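Storage Bin Inspection, Cuautle House shared pantry
January 17, 2019
Checked by: pantry inspector, second floor
Items covered: lidded and open plastic bins, the round table, shelf labels

1. Bins free of cracks: PASS, mostly
The sheet from Fisano says to "inspect each bin for damage" and leaves it there. Damage can mean a split corner or it can mean a scuff. I counted scuffs as fine. There are 23 bins on the list and I looked at 19. The other four were full of rice and flour, and I was not going to empty them onto the floor to look at the bottoms. Marked as not checked.

2. Handles firm: PASS WITH COMMENT
Last year's form has a tick in this box for every bin. I have trouble believing that, given that two bins were thrown out in February for loose handles. Pull each handle outward and then up. A handle that holds while the bin is empty tells you very little, so I put a bag of sugar in first.

3. Yellowing: COMMENT
The Lidano catalog calls the tint on the handles "amber accent." Fine, but then how is anyone supposed to tell an amber accent from old plastic? My suggestion is to keep one unused bin in the closet and compare. Until we do that, I would not fail a bin on color and I would not pass one on it either.

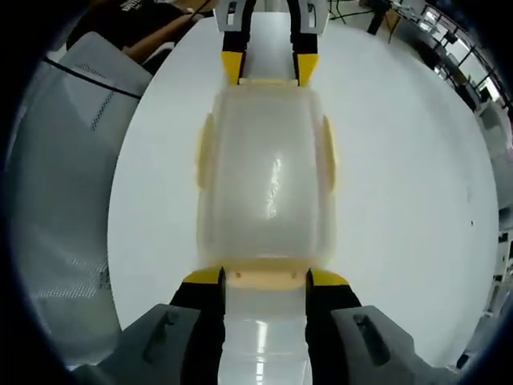
The same goes for cloudiness. A frosted bin is sold frosted, and the form asks whether the plastic is "clear and bright." I wrote N/A on every line. If somebody wants a yes or a no there, they should change the question.

4. Rims smooth to the touch: FAIL, 2 bins
Run a dry finger all the way along the rim, including under the lip. Two from the bottom shelf had a rough spot near the corner. Could be from stacking, could be how they came. Either way they should not hold loose food. Moved to the cleaning supplies side.

5. Clean and dry inside: PASS
Wiped with a white paper towel, towel stayed white. I do question whether this proves much when everyone knew the inspection was coming.

6. Food-safe mark present: NOT CONFIRMED
The supplier says all of our bins carry it. I found it on some and not on others, and the sticker from Flunia that is meant to replace it peels off in the sink. A sticker is not a mark. Please get it in writing.

7. Table steady: PASS
Leaned on the edge from several sides, no rocking. The form also asks for "maximum safe load" and someone before me wrote 77 pounds in pencil. No idea where that number comes from. I left it alone and put a question mark next to it.

8. Nothing stored above shoulder height that needs both hands: FAIL
Same as last time. The large bins are back on the top shelf. The note says they are "light when empty," and they were not empty.

To do before the next check
Get the food-safe paperwork from the supplier.
Bring the large bins down to waist height.
Check the four full bins as they get used up.
Fix or remove the "clear and bright" line.

Overall: passed with comments. I would have preferred a "not sure" box.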